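Zip-top bag

A zip-top bag (also zipper bag, slider bag, resealable bag or press-seal bag) is a flexible bag, usually made of thin plastic film, that can be closed and reopened many times by means of a strip along its mouth. It is used in kitchens for food, and in homes, workshops and offices for keeping papers, small parts, clothing and other flat or loose items together. Most are transparent or nearly so, which lets the user see the contents without opening the bag.

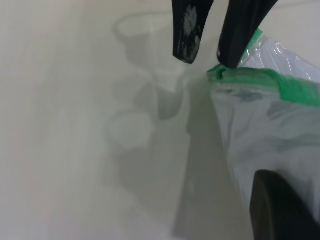
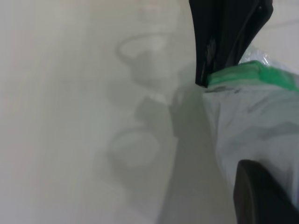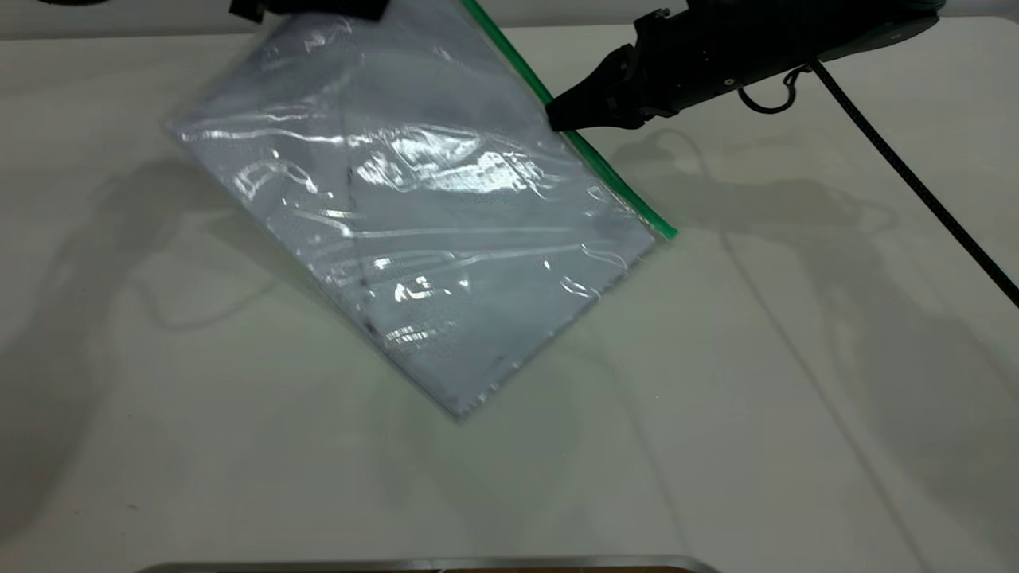 The term covers two main types. In a press-seal bag the user pinches the two sides of the strip together along the whole mouth. In a slider bag a small plastic piece rides on the strip and does the pressing. Both close in the same way underneath, and the word "zipper" is used for both, though neither has teeth like a clothing zipper.

Construction

The body of the bag is normally polyethylene film, most often the low-density grade, which is soft, bends without cracking and can be sealed with heat. The film is either blown as a tube and flattened, or made as a flat sheet and folded. Side seams are made by a hot bar or wire that melts the two layers together and cuts them at the same time. A folded sheet needs no seam at the bottom. Bags made from tubing may have a bottom seam, and on cheaper bags this can come out uneven or slightly wavy where the film has shrunk from the heat.

The closure consists of two profiles, one on each inner face of the mouth. One profile is a ridge with a widened head, and the other is a groove with inward-pointing lips. When the ridge is pressed into the groove the lips spread, then spring back behind the head and hold it. Some bags have a double closure, with two ridges and two grooves running side by side. The strip is made of the same family of plastic as the body so that the two will bond, but it is thicker and stiffer.

Above the closure there is usually a short lip of film. On many bags one side of the lip is longer than the other, or has a raised rib, so that the fingers can find and separate the two layers.

Colored closures

The closure is often tinted while the rest of the bag is left clear. The color has no effect on the seal. Its purpose is to make the mouth easy to find, since clear film against clear film is hard to see, particularly on a white counter or table. Green, blue and red are common. Some makers use two colors, one on each side, that combine into a third when the strip is closed. Blue and yellow giving green is the usual pair. On these bags a gap in the seal can be spotted as a place where the third color is missing.

Households and workshops sometimes use closure color to sort contents. Sets sold for this purpose come with several colors in one box. The Woltetora range, for instance, is supplied with green strips on the document size and blue on the food sizes, and the Jallby sets use a different color for each size.

Sizes and thickness

In the United States, bags for food are sold under names such as snack, sandwich, quart, gallon and two-gallon. Sizes for storage and packing are more often given as inside width by height, with the height measured from the bottom to the closure and not to the top of the lip. A sheet of letter paper fits flat in most gallon bags only if it is folded or turned at an angle, so separate document sizes are made.

Film thickness is given in mils, or thousandths of an inch. Sandwich bags are the thinnest. Freezer bags are noticeably heavier and are less likely to split when the contents have sharp corners or when the film has gone stiff in the cold. Thin bags wrinkle easily, hold creases after handling and show bright streaks under overhead light, which can make labels and papers inside them hard to read. Heavier bags lie flatter.

Use

Filling

Flat items such as papers, cards, photographs and cut fabric are easiest to load with the bag lying on a table. The mouth is opened along its full width, the upper layer is lifted, and the item is slid in until it meets the bottom. Loose items such as screws, beads or dried beans are easier to load with the bag upright. Turning the lip outward to form a cuff keeps the closure clean and helps the mouth stay open. Crumbs, powder or threads caught in the groove are the most common cause of a poor seal.

Bags should not be filled to the closure. A gap the width of a finger or two below the strip allows the two sides to meet without strain. Where several bags are packed in one carton, leaving the gap also lets them fold over one another.

Closing

A press-seal strip is closed from one end to the other. One end is held still and the two profiles are pinched together there, and then the thumb and forefinger travel along the strip with steady pressure. Starting in the middle tends to leave a loose section at each side. A second pass in the opposite direction is worthwhile for liquids. On a double closure both tracks have to be pressed, and the lower one is the more often missed.

Morenike Obi, in her handbook of home storage, recommends laying the bag on a hard surface and running a fingertip along the strip for people who find pinching difficult. The method works well on single closures with flat contents. It is less reliable on double closures, where the finger tends to slip to one side.

To remove air, the strip is closed except for a short length at one end, the bag is pressed flat from the bottom upward, and the last part is closed while the pressure is kept on. Clothing can be rolled toward the opening. For soft food the bag may be lowered into a bowl of water up to the strip, so that the water pushes the air out.

Opening

The two layers of the lip are pulled apart near the center or at a corner. Pulling on the body of the bag below the strip puts the load on the film instead of the closure, and thin bags will stretch or tear there. New bags can be hard to open because the two layers of film cling together. Rubbing the lip between the fingers usually frees them.

Storage of papers and flat goods

Zip-top bags are widely used for instruction sheets, receipts, sewing patterns, spare labels and similar items. They keep out dust and splashes, and the contents can be moved as a unit. For long-term storage of photographs and valuable papers they are less suitable – moisture sealed in with the paper has no way out, and some films contain slip agents that can transfer to the surface. Archives generally prefer polyester sleeves with an open side.

Bags of papers slide against each other and do not stack well. They are better filed upright in a shallow box with the closures at the top. Tapio Lahtinen's system for small workshops, which has been copied in a number of school craft rooms, uses a box 15 inches long divided into 3 sections, with 30 bags to a box and the closure color showing the subject. A label is put inside each bag facing out, because adhesive labels on the outside tend to peel once the film flexes.

Washing and reuse

Bags that have held dry goods can be reused many times. They can be washed by hand in warm water with dish soap, turned inside out if the contents were greasy, and dried upright over a wooden spoon or a rack. Very hot water softens the film and may warp the strip, and after that it will not line up. Bags that have held raw meat, fish or eggs should be thrown away.

A closure wears out sooner than the film in most cases. Signs of wear are a strip that opens by itself when the bag is bent, whitened sections where the plastic has been stressed, and ends that have pulled away from the side seam. A quick test is to close the bag with some air in it and press gently. A worn strip will let the air out at one spot.

The Nnaji bag, a heavier type made for parts storage, is sold with a stated life of 800 openings. Household bags do not normally carry such a figure.

Disposal

Low-density polyethylene can be recycled, but most curbside programs do not take bags because thin film wraps around sorting equipment. Store drop-off points for plastic film accept them in many areas if they are clean and dry. Some programs ask that the closure be cut off first, while others take the whole bag. Sliders made of a different plastic should be removed. Local rules vary and are usually posted on the collection bin.

Alternatives

Silicone bags with a molded closure last longer and can be boiled, but they are thicker, less clear and cost more. Waxed paper bags and fold-over sandwich bags are used for short-term wrapping. For papers, an envelope with a string tie or a plastic wallet such as the Funen type, closed by a snap, does much the same job and is easier to open with one hand.

Related articles
Bag clip
Document wallet
Freezer bag
Heat sealing
Polyethylene film
Slider closure
Twist tie
Vacuum packing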